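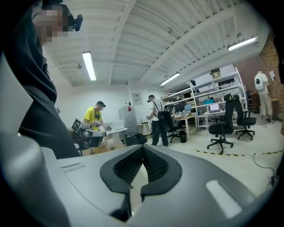
The back room, with the long lights overhead and the white shelves along the far wall.

I promised a few of you an update on the big workroom tidy, so pour yourself something warm, because I do tend to go on.

When we moved into the Clendotdale unit in June, everything went wherever there was a gap. Cables went on top of boxes, boxes went on top of other boxes, and for months I told myself I'd sort it out as soon as things got quiet. Well, things never got quiet! So last week I put on my oldest sneakers and started with the white metal shelving, which I have grown very fond of. It isn't pretty, but it holds equipment, boxes and cables all together, so nothing gets to hide for long.

My sister-in-law Candela Prieto came over to help (she is much stricter than I am, bless her) and her rule was that anything we hadn't touched since the move had to explain itself. I lost most of those arguments. I did win the one over the cardboard box up on top of the shelves, and the teal box on the middle shelf is staying too – I like a bit of color in a room with so much white in it.

The ceiling is the part I wouldn't change for anything. It's corrugated, with the beams left showing, and the long fluorescent lights sit up there just under them. I had grand plans for softer lamps, and I even had a quote for 201 dollars sitting on my desk, but when you're hunting for one particular cable in the late afternoon you want plain bright light and plenty of it.

Next on my list is the light gray cabinet, the one with the small red label on the front. I've been putting it off. The router lives on the little side table near it, and I'd love to find it a better home, though Candela says to leave it alone while it's working. I also set aside 20 dollars for decent labels, and I plan to spend Sunday afternoon writing them out in my best handwriting, with the radio on and the phone in another room.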